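Ticket 3427 – Netzlaufwerk im Büro Lestuditz bricht ab
Kategorie: Netzwerk / Dateifreigaben
Status: in Beobachtung

Meldung (Stefaniia Stasiv, Standort Lestuditz):
Seit Anfang Januar trennt sich Laufwerk P: mehrmals am Vormittag. Der Explorer zeigt ein rotes Kreuz, nach 15 Minuten geht es meistens wieder. Offene Tabellen lassen sich in der Zeit nicht speichern. Betroffen sind 4 Plätze, alle im Obergeschoss. Im Erdgeschoss läuft es.

8:40 Uhr
Freigabe auf dem Server geprüft. Berechtigungen unverändert, keine Sperren, Speicherplatz ausreichend. Im Ereignisprotokoll nur Verbindungsabbrüche von der Clientseite.

9:25 Uhr
Dauerping von Platz 2 auf den Server. Erste Minuten sauber, danach Aussetzer bis zu acht Sekunden. Energiesparmodus der Netzwerkkarte abgeschaltet, keine Änderung. Treiber neu installiert, auch nichts.

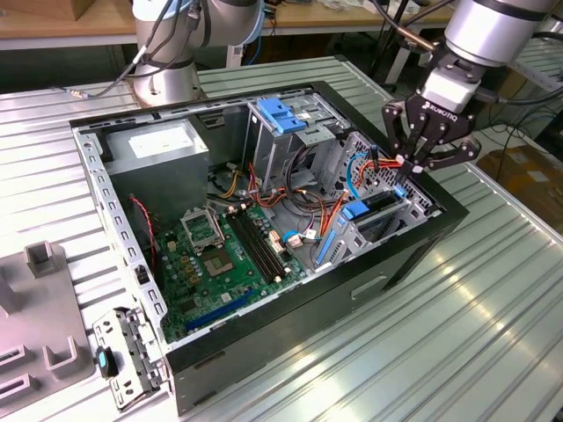 Offener Rechner, Steckplätze und Netzteil

10:50 Uhr
Verbindung handelt zeitweise nur 100 Mbit/s aus, dann wieder Gigabit. Patchkabel am Platz getauscht, Verhalten gleich. Dose direkt am Laptop getestet: gleiches Bild. Damit scheidet der einzelne PC aus.

11:30 Uhr
Alle Plätze im Obergeschoss hängen an einem kleinen Switch von Bumska im Flurschrank. Firmware ist alt, Update lässt sich nicht einspielen. Uplink auf anderen Port gesteckt. Der Ping läuft seitdem ohne Verlust. Ob das hält, muss sich zeigen. Ersatzgerät bei Hindico angefragt.
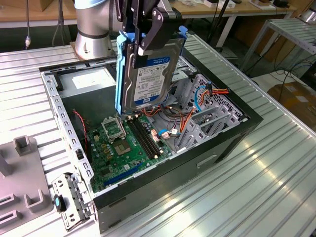 Stefaniia Stasiv schreibt dazu, P: sei nach der Mittagspause noch einmal kurz weg gewesen, allerdings nur an einem Platz und ohne rotes Kreuz. Sie bittet darum, den Tausch nicht auf Freitag zu legen, da läuft bei ihr der Abschluss für Fedoruk.

14:10 Uhr
Switch-Tausch für Donnerstag nach 17 Uhr eingetragen. Bis dahin Tabellen bitte lokal speichern und abends nach P: kopieren. Ticket bleibt offen.

Bearbeitung: Liudmyla Chornovol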